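Stesis Ploltcombe Two-Finger Gripper
Evaluation unit for food assembly cells

The Ploltcombe is a parallel two-finger gripper for handling soft and irregular items at a bench or on a line. It is offered to member laboratories for comparison against the gripper currently fitted to their arms.

Stroke: 100 mm
Maximum payload: 3 kg
Finger material: black elastomer pads, replaceable
Controller: Vorumholm, firmware 44 or later
Wrist camera: supported, bracket supplied

Comparison testing
The gripper was tested against the Sebastian suction head in October. Each tool completed 200 picks from a laned acrylic dispenser stocked with bun slices, patties and lettuce. The Sebastian was quicker on patties. The Ploltcombe dropped fewer bun slices and was the only tool of the two to release lettuce cleanly. Test records are available on request from Teodoro Umali.

Loan terms
Units are loaned for one evaluation period and must be returned with both sets of finger pads. Borrowers are responsible for cleaning. Requests received after Jan 20, 2026 will be placed in the next round.

Wrist camera view, burger ingredient dispenser:
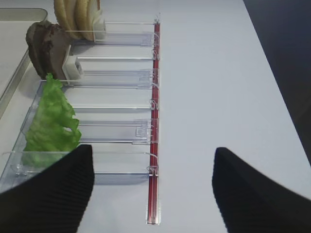
Réjean Caron: We ran the same comparison with the wider pads and lost most of the advantage on lettuce. Please state which pads were fitted for the published results, and whether the grip force was changed between ingredients.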